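Call for participants: evaluation of the Fidach two-arm tabletop kit

Issued by the Tarawneh Centre for Applied Automation, Sodbridge
Reference 2152

The Tarawneh Centre is seeking participants for an independent evaluation of the Fidach kit, a pair of small robot arms with grippers, supplied by Heltdale for use in colleges, workshops and small research groups. Participants will operate the kit at our Sodbridge site and report on how easy it is to learn, how comfortable it is to use over a working day, and how well the written guide supports them. No previous experience of robots is needed for most places.
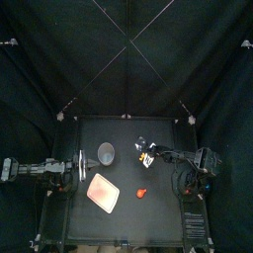
Two arms, a cup, a tray and a small item on the table.

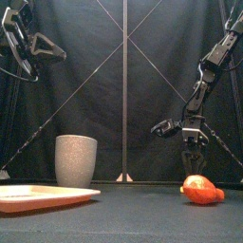 The evaluation is concerned with ordinary handling tasks: picking up an item, placing it on a tray, moving a cup from one side of the table to the other, and passing an item from one arm to the other. Participants drive the arms themselves by means of a pair of hand controls. Each task is attempted several times, with the items set out afresh by a member of staff between attempts. We are interested in attempts that fail as well as those that succeed, and participants are not marked or ranked.

Background to the evaluation

Heltdale supplies the Fidach kit as a set of parts with a printed assembly guide, a pair of hand controls and a software package. The Centre has been asked by several colleges in the region whether the kit is suitable for teaching. We were unable to answer from the supplier's literature alone, and have therefore arranged a trial of our own. Heltdale has lent equipment for the trial and will receive a copy of the report at the same time as it is published. It has no part in choosing participants, setting the tasks or approving the findings.

An earlier exercise, limited to our own staff, raised questions about the layout of the hand controls and the order of steps in the assembly guide. Staff who were used to other equipment disagreed with one another on both points. We now wish to hear from people who have not worked with the kit before.

Who may apply

Applications are invited from adults aged 18 or over who are able to attend the Sodbridge site in person. We particularly wish to hear from:

- teachers and technicians in schools and further education colleges
- people who work with their hands, for example in kitchens, workshops, laboratories or packing rooms
- people who are left-handed
- people who wear glasses or use a hearing aid
- people who have never operated a robot of any kind

Current employees of Heltdale, their close relatives, and anyone who has been paid to work on the Fidach kit may not apply. Students of the Centre may apply, but will not be placed in a session led by their own tutor.

The hand controls require the use of both hands. Applicants who have limited movement or strength in one or both hands are still encouraged to apply, as a small number of places are held for sessions using foot pedals and a modified grip. Please mention this on the form so that the correct equipment can be prepared.

What taking part involves

Each participant attends 6 sessions over the course of March. A session lasts half a day and may be booked in the morning or the afternoon. The first session is given over to an introduction, a safety talk and free practice. The next four consist of set tasks with breaks. The last is an assembly session, in which participants work in pairs to build part of an arm from the printed guide.

During the set tasks, the movements of the arms and the positions of the controls are recorded, together with pictures from cameras fitted to the equipment. After each session, participants complete a short written questionnaire. At the close of the final session there is an interview, normally lasting half an hour, which is recorded as sound only.

Participants are asked to wear closed shoes and to tie back long hair. Loose sleeves, scarves, bracelets and lanyards must be removed before operating the equipment. Lockers are provided.

Payment and expenses

Participants receive 200 pounds for each session attended, paid by bank transfer within one month of the session. Those who complete all sessions, including the interview, will therefore have received 1200 pounds. Participants who withdraw part-way through will be paid for the sessions they have attended.

Standard-class rail or bus fares to Sodbridge will be repaid on production of a ticket or receipt. Mileage can be claimed by those for whom public transport is not practical, provided that this has been agreed in writing beforehand. We regret that overnight stays cannot be paid for. A light lunch is served between the morning and afternoon sessions and is open to both groups.

Payments may count as income for the purposes of tax or benefits. Applicants who are unsure of their position should seek advice before accepting a place.

Assembly reviewer (one paid post)

In addition to the places described above, the Centre wishes to engage one person to carry out a full written review of the Fidach kit as delivered. The reviewer will unpack, assemble, adjust and dismantle a complete kit, and will record the tools needed, the time taken for each stage, any parts found missing or damaged, and any step at which the guide is unclear. The fee for this work is 1500 pounds, payable on acceptance of the review.

Applicants for this post should be able to show:

- experience of assembling mechanical or electrical equipment from drawings
- the ability to write plainly for readers who are not engineers
- familiarity with basic electrical safety
- availability for ten working days in March, which need not run together

Experience of writing technical manuals would be an advantage. The reviewer may not also take part in the evaluation sessions.

Health, safety and consent

A trained member of staff is present whenever the arms are powered and can stop them at once. Participants may also stop the equipment themselves at any time and will be shown how to do so before operating it. The arms are light and move slowly in the mode used for the trial, but the grippers can pinch, and hands must be kept off the table while power is on.

The evaluation has been approved under the Centre's research ethics procedure. Those offered a place will be sent an information sheet and a consent form, and should allow time to read both before the first session. Participants may withdraw at any point without giving a reason. Requests for personal records to be deleted will be met if received before the report goes to print.

Questionnaires and interviews are stored under a participant number. Names and contact details are kept separately and are destroyed once all payments have been made. Recordings of the task sessions may be shared with other research bodies, but only where no participant can be identified from them. Recordings will not be passed to Heltdale without separate written consent.

Access to the site

The trial takes place on the ground floor. There is step-free access from the car park, and an accessible toilet on the same corridor. The height of the operator's seat can be changed. The lighting in the room is kept even during recording, and the blinds remain closed; applicants who may find this difficult are invited to visit beforehand. Assistance dogs are welcome in the building and can be settled in the adjoining office while the arms are in use.

How to apply

Application forms are available from the Centre's reception desk or from the Participation page of this website. Please quote reference 2152 and state clearly whether you are applying as a participant or for the post of assembly reviewer. Applicants for the post should enclose a statement of no more than two pages and a sample of their written work.

This call was issued on November 26, 2024 and will remain open until all places have been filled. Participants will be selected to give a spread of ages, occupations and experience, and early application does not guarantee a place. All applicants will receive a reply. Those not selected may ask to be kept on our list for later evaluations.

Questions about the trial, including requests for this call in large print, may be sent through the contact form on the Participation page.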